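A Place for the Keys

Ask people what they look for most often in their own homes and the answers hardly vary. Glasses come up, and so does the phone. But the keys come up first, and they come up with a story attached: the missed train, the coat turned inside out, the hour spent on hands and knees beside the couch.

Priit Rebane has heard plenty of these stories. He runs Prukden, a small shop in Vernley that sells hooks, trays, racks and boxes for the few feet of space inside a front door. He opened it 12 years ago as a hardware store and gradually stopped stocking paint, then plumbing parts, until what remained was the part of the business he liked.

"People come in asking for a hook," Rebane says. "I ask them where they put their shopping down when they get home. That is usually where the keys are going to end up, so that is where the hook should be."

The hook has competition. For most of the last century a row of brass cup hooks was enough for a family's keys, which were flat and light. The car fob changed that. It is thicker than a house key and heavier, and it has buttons that get pressed when it is jammed against something else. It slides off a shallow hook and it fills a small bowl.

One answer is the tray with a stand, a style that borrows from the jewelry trees sold for bracelets and necklaces. The version with an oval tray has a single upright at the back and a bar across the top. The keys go over the bar and whatever else is in your pockets goes in the tray.
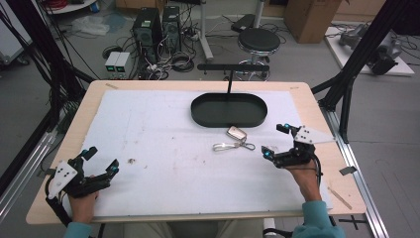 A silver car fob and its ring on the board in front of an oval tray with a T-shaped stand.

Rebane likes the form but is particular about the details. The rim should be low enough that you can pick up a coin without tipping the tray, and high enough that the coin stays where you dropped it. The bar should be smooth. A finish with a lot of texture looks good in the shop and catches on straps at home. He also pays attention to the base. A set of keys with a fob, a gym tag and a bottle opener will pull a light stand over if it all hangs from one end.

Dark trays are the better sellers at Prukden, and Rebane puts that down to wear. Keys scratch whatever they land on. A painted tray will show marks inside a year whatever its color, and a pale one will show the dirt as well. He tells customers to wipe the tray when they wipe the counter and otherwise leave it alone.

Size is where most people go wrong. A generous tray sounds practical, but it fills up. Receipts go in first, then batteries, then a screw that came from something and might be needed. Daza, one of the shop's suppliers, makes its entry tray in two sizes, 8 inches and 12 inches long, and Rebane steers nearly everyone toward the smaller one. A household of four may do better with two small trays at either end of a shelf than with one large one in the middle.

Then there is the question of the ring itself. A fob on a plain split ring can be hung, but it takes aim. The opening is narrow and the fob swings. Anything that makes the loop longer makes the job easier: a strap, a length of cord, a long metal loop of the kind sold for hanging keys from a belt. Rebane keeps a basket of them by the register. His own keys are on a leather strap he has had since before the shop opened, and he can get them onto a bar in the dark.

The length of the strap should match the height of the stand. If it is too short, you are back to threading a ring over the end of the bar. With a longer one, the metal comes down to the tray and the whole set rests partly on it, which takes some weight off the bar and keeps everything from swinging when the door slams.
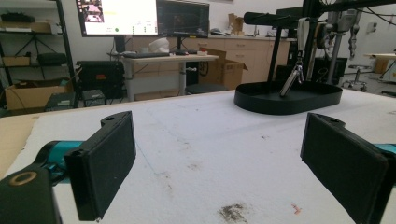
Where to Put It

Height matters more than looks. Flalulum, a local firm that fits out apartment hallways, sets its entry shelves at elbow level so that a person carrying a bag can reach them without bending. A low bench is fine for shoes, but keys left there tend to get sat on or covered by a jacket.

Keep the stand out of sight of the street if the door has a glass panel. Keep it away from the edge, too, especially in homes with cats. And give it a clear patch of shelf in front. Most people set the keys down before they hang them up, even if only for a second, while they deal with the mail or the dog.

Rebane suggests living with a new stand for a couple of weeks before screwing any shelf to the wall. Put it on a stool or a stack of boxes where you think it should go. If the keys are still turning up on the kitchen counter, move the stool closer to the kitchen.

November is his busiest month. The coats come out, the pockets multiply, and the first customers through the door in the morning have often just spent ten minutes looking for something.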